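Open day at Wegener, Fri 25 November

The ground floor at Wegener was open to visitors for the afternoon. I signed in as number 115 and went with the second group, led by Oda Bakke. The first stop was the tidying tables, where everyday items are laid out and put away again through the day. We were asked to keep our coats and bags on the rack by the door.

The table tops are plain and pale, and the items vary. A bright green one had been left on its side at the far end.

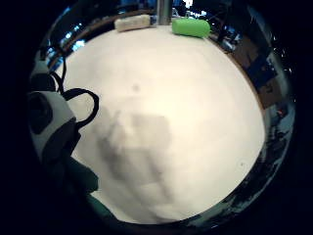 Houshang Ghasemi asked why the tops were kept so plain, and thought a darker color would hide the marks better. Bakke said they had tried gray in May and went back to white within 17 days. Small things were easier to find on it.

The next part was the one most people stayed for. Items were grouped toward the back, soft ones next to hard ones, and the front was kept free for working. I would have liked longer here, but the third group was already in the hallway. 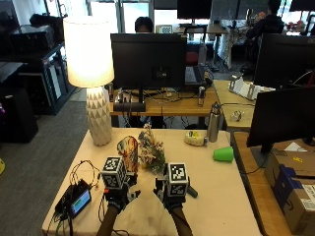
Flowers, patterned pouch and steel bottle on the work table.

Coffee was in the side room. Simin Nikzad had brought the item list, which runs to 173 entries and is kept on paper. Parking is behind the building and fills up early. 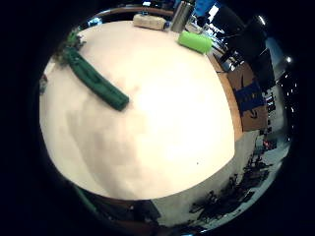

Long green item at left, steel cylinder and lime-green foam at the back.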